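Home | News | Products | For Stores | Contact

PRESS RELEASE
For immediate release

Gronness brings the mixed snack box to offices and reading rooms, and starts to take back the empty wrappers

VISTSTEAD, 21 August 2021. Gronness, the packing company from Viststead, announces its new mixed snack box for shared tables. The box is filled by hand with 6 packed items, sweet and salty together, and it will be delivered from September to offices, reading rooms and waiting rooms in the town and in the neighboring district of Brorwood. Together with the box, Gronness opens a return service for the empty wrappers. The first production is 3,000 boxes.

Until now the company packed mainly tea, coffee and sugar portions for the kitchens of small offices. Customers have asked for several years if we could put something to eat next to the tea. We were careful with the answer, as a snack box is easy to fill and difficult to fill well. When all items are of one kind, the box is opened on the first morning and then it stays half full for weeks. When the items are too different in size, the small ones fall under the large ones and are found after their date.

How the box is filled

The selection is made on a table in our packing room. All items for one box are first laid out flat, so that the packer can see each label before anything goes inside. Long and narrow packets, such as chocolate bars and cookies in a roll, go in first, along the side walls. Soft bags with candies or nuts come after, and they fill the place in the middle. A small flat pack is put on top, with the label up.

This order looks simple but we needed most of the spring to find it. In our first trials the soft bags went in at the bottom, and the lid of the box did not close because the air in the bags was pushing it up. We also tried to stand all packets on their short end, like books on a shelf. It was beautiful to look at, but after the transport everything was lying on one side.

Every box contains at least one chocolate product, one bag of hard candies, one packet of cookies and one salty item. The other places are changed with each delivery. A customer can ask for a box without nuts, and this box is packed on a different table and closed with a white label. We ask customers to read the ingredients on each packet also in this case, because the makers can change a recipe and the print on the packet is always the newest information.

Gronness does not produce any of the snacks itself. The items are bought in their normal retail packaging and they are not opened or packed again by us. The names of the products in each delivery are printed on a paper sheet inside the lid, together with the earliest date in the box.

The box itself

The box is made to stay on the table. It has no inside walls, so it can be filled again with anything, and the opening is wide enough that a person can take one item out without lifting the others. We did not want a box with a window or a small door. In the trial offices people preferred to see everything at once, and they also put things back more often when the opening was large.

At the second delivery the driver brings a full box and takes the empty one back. It is cleaned in Viststead, checked at the corners and used again. A box with a broken corner is not sent out.

Empty wrappers

The return of wrappers was suggested by the customers in the trial. A snack wrapper is light and it is often left where it was opened: on the table, behind the keyboard, in a cup. It is also difficult to sort, as many wrappers have a printed plastic side and a shiny metallic side, and the ordinary paper or plastic bins in an office do not always accept them.

With each box we now deliver a flat collecting bag. The empty wrapper should be shaken out and put in the bag as it is. It is not necessary to wash it or to smooth it. We only ask that people do not push one wrapper inside another, because then the inner one can not be sorted by hand. Paper sleeves and cardboard should go to the normal paper collection of the building.

The collecting bags are picked up by Bettencourt, the delivery firm which also brings the boxes, so no additional drive is needed. There will be 59 delivery stops at the beginning. The bags are brought to our building in Viststead, where the wrappers are sorted on the same kind of table as the snacks, but in another room. We will publish on our news page how much was collected after the first season, including the part that could not be used.

What we learned in the trial

The trial was done with a small number of offices and one reading room in Brorwood. Some of the results were a surprise for us:

- The hard candies were finished last in almost every office, but when we left them out, people asked for them immediately.
- Chocolate bars lying at the side were taken before chocolate bars lying on top. We do not have an explanation for this.
- In the reading room the noise of the wrappers was a complaint. For reading rooms we now offer a selection with fewer crisp foil bags.
- A dark box was preferred to a light one, as it shows less dust and fingerprints.
- The paper sheet in the lid was read more than we expected, and people wrote their wishes on it. There is now an empty line on the sheet for this purpose.

Ordering and delivery

Orders are accepted from today. The first deliveries go out in September, and customers in Viststead and Brorwood are served first. The box can be ordered once or as a regular delivery, every two weeks or every month. A regular delivery can be stopped at any time until the day before packing. The collecting bag is included and it is also given to customers who order only one time.

Stores that would like to place the box near the counter can ask for the open version, which is delivered without the lid. The prices for offices and for stores are sent on request.

About Gronness

Gronness is a packing company with its seat in Viststead. It fills portions and mixed boxes for the kitchens and common rooms of small organizations. All packing is done by hand in its own building.

Pictures for the press

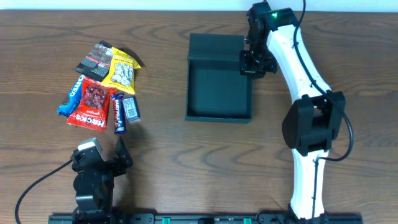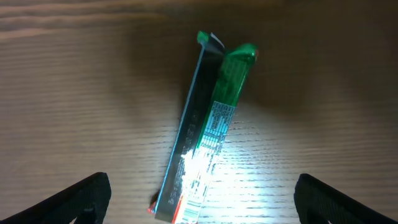
Packaging on a wooden tabletop. First picture: packs with the names OREO, HACKS and DAIRY MILK, and an open dark green box. Second picture: a crumpled snack bar wrapper in green and silver-gray.

Share this release: 6 shares | 0 comments

Gronness, Viststead | Press contact | Terms | Copyright 2021 Gronness. All rights reserved. | Back to top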